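In Praise of Folding Towels Properly
By Mircea Dobre
December 31, 2023

I have folded towels nearly every day of this year and I would like to make a case for it. Folding them, I mean, by hand, on a table, with a bit of attention. People talk about towels as the dull end of the laundry, the pile you leave until last or stuff into the cupboard with your knee, and I think they're missing the best ten minutes of the whole business!

Start with the fact that a towel is a rectangle. Almost nothing else in the basket is. Shirts have arms, fitted sheets have those horrible elastic corners, socks are barely shapes at all. A towel has four straight sides and will lie down flat if you ask it nicely, and once you've folded it the same way as its neighbours the whole shelf begins to look like somebody lives there on purpose. I get a real lift from opening our airing cupboard, and I'm not ashamed of it.

Find the corners first

Everything depends on the corners. A towel out of the dryer comes up as a lump, and whichever bit you happen to grab will be the wrong bit, somewhere in the middle, with the rest hanging off it in points. My mother used to shake hers out with one enormous crack, like a sail, and the cat would leave the room. I do it more slowly. Hold any edge you can find, run your hand along the hem until it turns, and there's your first corner. Keep hold of that, follow the short side to the next one, and the towel sorts itself out beneath you.

I learned this in the summer I worked in the linen room at the Gusitz, a guest house in Wornthorpe with 22 bedrooms and a laundry the size of a garden shed. I started in June, knowing nothing. Mrs Costache, who ran the place, watched me wrestle a bath sheet for a while, took it off me, found two corners without looking and handed it back. That was the whole of my training. By August I could do it while listening to the cricket.

Thirds, please

Now for the part that loses me friends. I fold in thirds lengthways and then in half, and in half again. Halves and halves and halves will give you a tidy enough parcel, but the loose edges end up on show, and one of them always slides. With thirds you get a smooth round fold facing out and the edges tucked behind. It also happens to fit our shelves, which are shallow, and I'll admit that if you have deep shelves your sums may come out differently.

My wife is a roller. She rolls everything, and she says it saves space, and in a suitcase I agree with her completely. On a shelf, though, rolled towels have to be wedged in to stay put, and pulling one out brings down two more. We've been having this argument since we moved in and I look forward to having it for years.

Labels and bands

Most towels have a care label sewn on somewhere, and plenty have a woven band as well, and I love both of them for the same reason, that they tell you which way round you are. Once you know where the label sits you can always start from the same side. I tuck it to the inside and leave the band facing out if it's a handsome one. Please don't snip the labels off! I did that to a whole set from the Skeroton shop because they scratched, and I've been washing them by guesswork ever since.
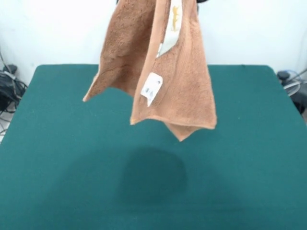
The colour question

White towels have had their turn. I know they can be boiled and I know hotels like them, but a shelf of warm browns and tans is a cheerful thing to see on a winter morning, and it forgives a great deal. Caramel is my favourite at the moment. It looks good against dark green, it looks good next to wood, and it doesn't go grey at the edges the way our white ones did after a couple of years with hard water.

I also think terry deserves more love than it gets. Waffle weave is very smart and dries quickly, and we have two of those for guests who like that sort of thing. But those little loops! They catch the light along a fold, they make a thick soft stack, and they are a pleasure to smooth flat with the side of your hand.

So clear the table before you begin, do the big ones first while you've still got the patience, and put the newly washed ones at the bottom of the pile so they all take their turn. Flannels I just chuck in a basket.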